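Shop notebook, November, Prirnamwood bench

Panel handling, second week, and some thoughts on chores in general

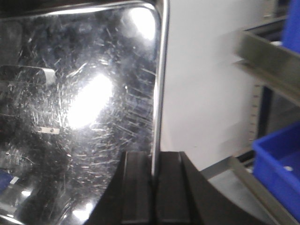

I keep getting asked, mostly at family dinners, when one of these arms will come and do the dishes, and I never have a good short answer, so I am going to use today's page to work out a long one. It has been on my mind all morning while Aris (the arm on the left bench, for anyone new reading this) went about its business with the stainless panels.

The job sounds like nothing. Take hold of a polished panel by its bent edge, lift it, put it in the rack, go back for the next. Any of us would do it while talking about lunch. But a person picking up sheet metal is doing a great many small things without noticing. You feel the edge settle into your fingers, you feel the weight start to swing, you shift your thumb a little. Aris has two black fingers and a narrow gap between them, and whatever it knows about the swing it has to get from the motor current and the wrist view.

And the wrist view is a hard one with this material! Polished steel shows you the room instead of itself. There is a great bright oval of light sitting on the face, and the rest is fine scratches running every which way, plus bits of bracket and something blue reflected from elsewhere. The old detector from Deng loved those reflections and would happily plan a grasp on a plate that was only there in the mirror. We changed it to look for the rounded edge first and leave the face alone, which has helped more than anything else I tried this month. The edge stays a bright narrow strip with a thin shadow along it from most angles, and against the white behind it you can find it pretty reliably.

Where it still goes wrong is the approach. If the fingers come in a touch crooked, one side makes contact early and pushes the panel away before the other side arrives. I had the closing speed too high, I think. Dropped it to 30 percent before the coffee break and the contacts sounded a good deal gentler from where I was standing - no more of that clack. I would like somebody with better ears than mine to listen too.

Log says 653 attempts on the counter since we put the new finger pads on. I have not split these by outcome yet and I am not going to guess at it here. The pads want looking at for wear before we go much further.

Back to the dishes, then. My feeling, for what it is worth, is that a machine can do one chore quite well if you give it the same sink, the same light and all the patience in the world. Ask it to do a second chore in a different kitchen and you are nearly back at the beginning. The folks at Pretska are more hopeful than I am, and they may well be right, they have a bigger shop and younger knees. I would trust an arm with racking panels overnight before I would trust one with my mother's casserole dish, and I say that with real affection for the arm.

To do, when I am next in:
- try the grasp 2 cm lower on the edge, away from the rounded corner
- turn off the overhead lamp for one run and see if the edge finder minds
- wipe down the pads, check for grit (some of the scratches might be ours, worth comparing with a fresh panel)
- ask Deng if the old detector weights are still needed or can go

Left Aris parked at 2 with the power off at the wall. The key is in the usual drawer, under the tape.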